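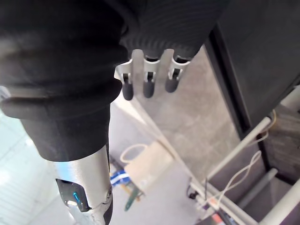 29 de octubre de 2021

Fiestas del barrio, taller de carrozas. Notas rápidas antes de que se me olvide todo.

Ayer confirmó el ayuntamiento el recorrido: sale de la plaza, baja por Lurura y termina en el aparcamiento del mercado. Han quitado la vuelta por la calle estrecha. Mejor. La carroza grande no giraba ahí ni con calzador, ya lo dijimos en junio y ni caso.

Estructura: chasis del remolque repasado, soldadura del lateral izquierdo rehecha. Falta lijar. El arco delantero sigue bailando un poco, poner 2 escuadras más abajo, no arriba (arriba se ven). Evangelia Triantafyllou dice que con una pletina basta. Yo no lo veo, probar mañana con peso encima.

Farolillos: 100 pedidos a Hekero, llegaron 83. Los 17 que faltan dicen que van en otro envío, sin fecha. Si no llegan, dejar sin farolillos la parte de atrás y tapar con guirnalda. Los de papel rojo destiñen con la humedad, probado con un trapo mojado, se quedó el trapo rosa. NO colgarlos hasta el mismo dia.

Luces: la tira led larga va bien. La corta parpadea al mover el conector, resoldar o tirar. Generador prestado por Muriithi, hace más ruido que la charanga. Meterlo en el cajón trasero con espuma, pero dejando salida de aire, que el año pasado se paró a medio desfile por el calor.

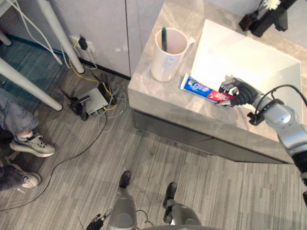
Pintura del frontal, segunda prueba. La base de Trullby agarra bien sobre el panel pero seca muy mate, parece tiza. Con barniz satinado mejora mucho. Para el zócalo de la carroza queremos imitar mármol y la muestra blanca con veta negra queda a tarta de boda. Ir más a un gris tipo encimera de baño, como la del lavabo blanco de la foto, y debajo una franja gris oscura con un poco de brillo, igual que el frente del cajón. Veta con esponja y pluma, sin perfilar. De lejos cuela.

Salpicado de estrellas en el telón: pincel plano no, salen goterones. Cepillo de dientes y pintura muy aguada, a un palmo de la tela. Tapar el suelo antes!!

Vestuario: las capas están cortadas, sin dobladillo. Faltan corchetes. Los cabezudos pequeños pesan demasiado para los críos, vaciar por dentro y cambiar la almohadilla. El de la nariz larga tiene la nariz rajada otra vez, cola blanca y venda de escayola, 2 capas.

Música: la charanga pide salir detrás de nosotros, no delante. Por mí bien, pero que lo hable alguien con la organización, que luego cambian el orden en el ultimo momento y acabamos entre los gigantes y el camión de la basura.

Pendiente:
- llamar a Hekero por lo que falta
- más barniz satinado, rodillo de espuma
- bridas negras (las blancas se han acabado y quedaban fatal)
- medir altura total con el arco puesto, cables de la plaza
- extintor, mirar la caducidad
- devolver la escalera

Evangelia tiene la llave hasta las ocho. Si alguien viene más tarde que avise por el grupo. El bote de barniz abierto está en el estante de abajo, tapado con film, gastar ese primero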